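Notizbuch Werkstatt, Juli, 9:40

Kiste mit den Gemischtteilen noch einmal gewogen, 1.422 g. Auf dem Zettel von Nukano steht 1.589. Die Differenz erklärt mir So-yul mit der Verpackung, die damals wohl mitgewogen wurde. Kann sein. Glaube ich erst, wenn jemand den Karton findet und auf die Waage stellt.

Zur Sortierung: Der Vorschlag von Varach lautet, Schalen und Becher zusammen in einer Kiste zu lassen und nur das Werkzeug herauszunehmen. Angeblich spart das Zeit. Gemessen hat das bisher keiner, zumindest liegt mir nichts vor. Blaue Schale, rote Schale, gelber Becher, dazu die Kelle - das sind vier völlig verschiedene Formen, und die runden Sachen liegen bei jedem Einfüllen anders. 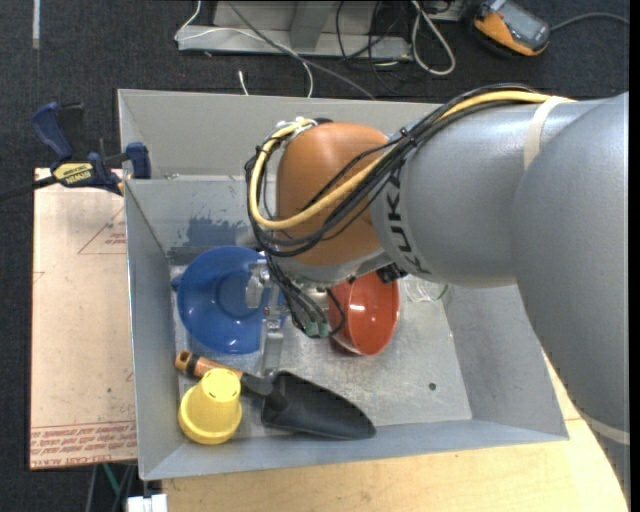
Mit der roten Schale habe ich weiter meine Zweifel. Sobald sie auf der Seite liegt, nimmt sie mehr Platz weg als die blaue, die flach am Boden bleibt. Wer die Kiste nach Volumen plant (Tabelle Huamán, Spalte 3), rechnet mit gestapelten Schalen. Gestapelt liegt da nach dem Auskippen gar nichts.

Kelle: gehört für mich nicht zu Plastikgeschirr. So-yul meint, Kratzer seien bei den Schalen egal. Bei 200 Durchgängen möchte ich das sehen. Vorschlag: vorher und nachher mit dem Finger über die Ränder gehen, Ergebnis hier eintragen, Kürzel dazu.

Becher bitte nicht in die Schale stecken, auch wenn es ordentlicher aussieht. Verfälscht den Vergleich mit Reihe 23.

Offen: Ersatzschalen von Proltar. Sollen "baugleich" sein, Datenblatt ohne Wandstärke. Nicht bestellen, bevor ein Muster da ist.

11:15 Karton immer noch nicht gefunden.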